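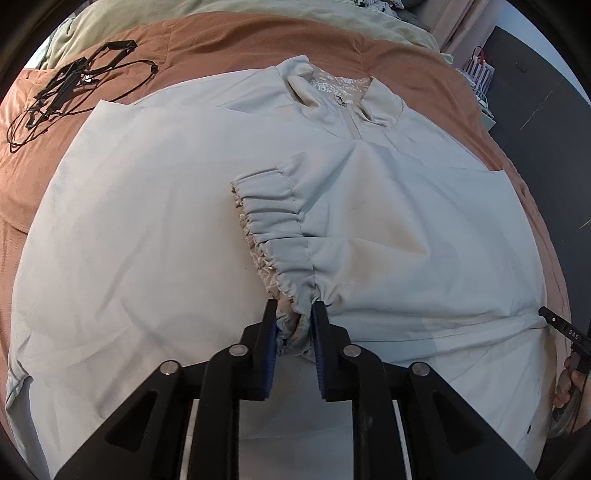 Chaqueta de cuello alto extendida sobre la cama, con una manga doblada sobre el pecho.

Badance: doblado de prendas de abrigo sobre cama

Ficha del conjunto, versión revisada el 20/10/24

Resumen
Badance reúne secuencias de doblado de chaquetas, anoraks y sudaderas con cremallera, hechas en dormitorios corrientes. Contiene 1.610 secuencias y 33 prendas distintas, repartidas en 13 dormitorios. Cada secuencia empieza con la prenda ya extendida y acaba cuando queda en forma de rectángulo o cuando se abandona el intento.

Prendas
Se buscaron piezas que dan trabajo al doblar: tejidos lisos que resbalan, forros que asoman, puños elásticos que fruncen la manga y cuellos que no se aplanan. La chaqueta de la primera página es clara, entre gris y blanca, con una cremallera corta que baja desde el cuello y un forro beige estampado que se ve en el cuello y en la boca de la manga. No hay abrigos largos ni prendas de punto grueso.

Superficie
Siempre una cama hecha, con manta o colcha lisa. Los colores de la ropa de cama varían de una casa a otra. No se planchó ninguna prenda antes de empezar, así que las arrugas forman parte de los datos.

Orden del doblado
1. Prenda boca arriba, cuello en el lado opuesto a quien dobla.
2. Primera manga hacia dentro, cruzada sobre el pecho, llevada por el puño.
3. Segunda manga igual, encima de la primera.
4. Laterales hacia el centro.
5. Bajo hacia el cuello, en uno o dos pliegues.

Se puede empezar por cualquiera de las dos mangas. Las capuchas se doblan hacia dentro antes del paso 2.

Etiquetas
prenda: identificador interno
cierre: cremallera entera, cremallera corta, botones, mixto
puño: elástico, recto, con botón
fase: del 1 al 5, según la lista anterior
resultado: completo, parcial, abandonado

El campo "cierre" se rellena con la prenda delante. En la primera entrega, de junio, algunas cremalleras cortas figuraban como enteras; ya está corregido.

Particiones
Las carpetas koyama (entrenamiento) y sostano (evaluación) no comparten dormitorios. Sí comparten algunas prendas, marcadas en prendas.csv con la columna "repetida".

Problemas conocidos
En 23 secuencias falta la fase 4 porque la prenda era estrecha y se pasó directamente al bajo. El límite entre las fases 2 y 3 es impreciso cuando la primera manga se desliza y hay que recolocarla. Los estampados de los forros no están transcritos.

Uso
Pensado para estudiar el orden de los pliegues y el comportamiento de los puños y los forros. No sirve para reconocer marcas ni para estimar tallas, que no se anotaron.

Mantenimiento
Clasness publica las correcciones en cambios.txt, dentro de la carpeta raíz. Los errores de etiqueta se comunican indicando el número de secuencia y la fase.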